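Skarnard Parish Newsletter Index

This dataset lists articles from the Skarnard newsletter, typed up by Arsalan Kakakhel from the paper copies. It holds 94 rows, one per article.

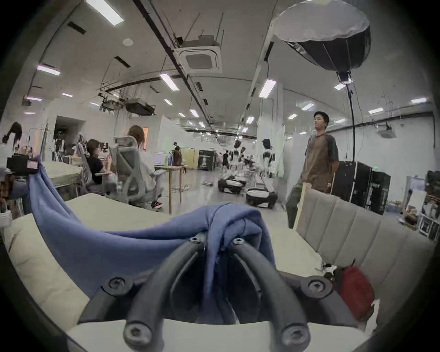 Vol. 20, No. 26

Columns are volume, issue, title, author and page. Blank authors were unsigned in print. Spellings of Ginel Lane are left as printed.
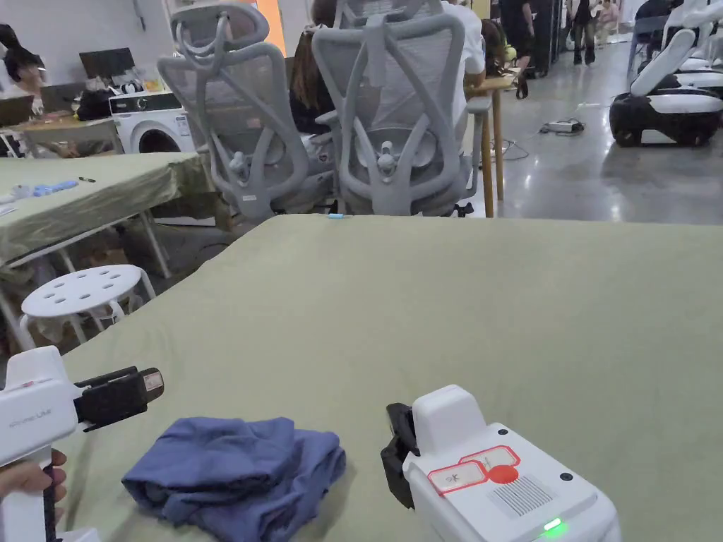
Known gaps

The November issue of volume 20 is missing its back page. Adverts were not indexed,

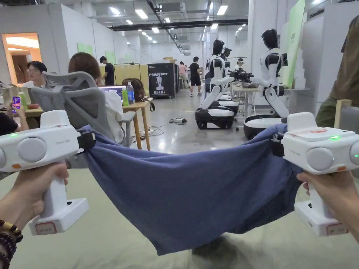
apart from the Grandinix seed lists, which readers kept asking for.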